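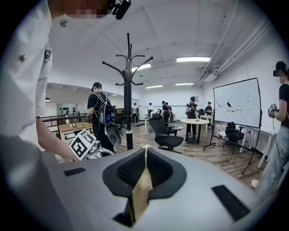

I've had the Stendia drying rack since February and I think I'm finally ready to talk about it without gushing. Well, mostly. I do a load nearly every day (two kids, one of them in soccer, plus a dog who sleeps on every blanket we own) and my old rack had been dying for ages. One leg was held on with a hair tie!

So I went for the tall Stendia, the fold-flat one with wings. It comes in one box, and apart from the casters there's nothing to put together. You pull the two sides apart until the brace clicks, lift the wings, done. The click takes a bit of muscle the first few times and I did pinch my thumb, so watch that. There are 7 long bars and a row of little hooks on each end for socks and underwear, which sounded silly to me in the store and is now my favorite part of the whole thing. Socks used to end up on the radiator, behind the radiator, under the dog...

It'll take a full load if you're sensible about it. Jeans go over the two outside bars, shirts on hangers from the wing tips, and all the small stuff in the middle. Queen sheets fit if you fold them in half the long way, but the middle dries slowly and I end up flipping them before bed. Towels are fine. A wet bath mat is too much for a wing, though, and mine has a slight droop on the left now that I blame on exactly that. The instructions do say not to. I read them afterward.

Now the casters. Ugh. They roll beautifully on the kitchen floor and they hate the rug. Only two of them lock, and they're both on the same side, so if you bump it from the wrong end it swings around like a shopping cart. I've taken to parking it against the wall with the locked wheels out, and that works well enough.

I should say what I compared it to. My sister has the Nyamweya, the wooden one, and it's much nicer looking, I'd happily leave it up when people come over. But it has fewer bars, and she's had a couple of dark marks on pale tops where the stain came off on damp cotton. I also looked hard at the Umov wall rack. Lovely idea if you own your walls! We rent, so that was that.

Sheets and towels go from the washer into a round woven basket and then straight onto the bars, and I've started hanging the whole lot in the evening while the dishes soak. With the window cracked, thin things are dry by breakfast.
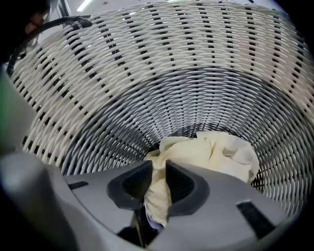
Kaja Urbonaitė commented under my first post on this rack to say that the sock hooks on hers started snapping after 8 weeks, and that Stendia mailed her a new set but wanted photos of every single broken one. Mine haven't done that yet, but I did go and wiggle them all after reading it, and two on the end feel looser than I'd like. She also says to fold it with the wings down first or the hinge pins work their way out. I'd been doing it the other way the whole time, oops.

Folded up, it slides between our washer and the wall with a little room to spare, and it's light enough that my 9-year-old can carry it (she complains, but she can).

Would I buy it again? Yes, at the sale price. At full price I'd want four locking wheels and metal hooks. If you've got carpet everywhere, get the version with plain feet. I'm going to try swapping my casters for rubber caps next, and if anybody knows what size fits those legs, please leave me a comment.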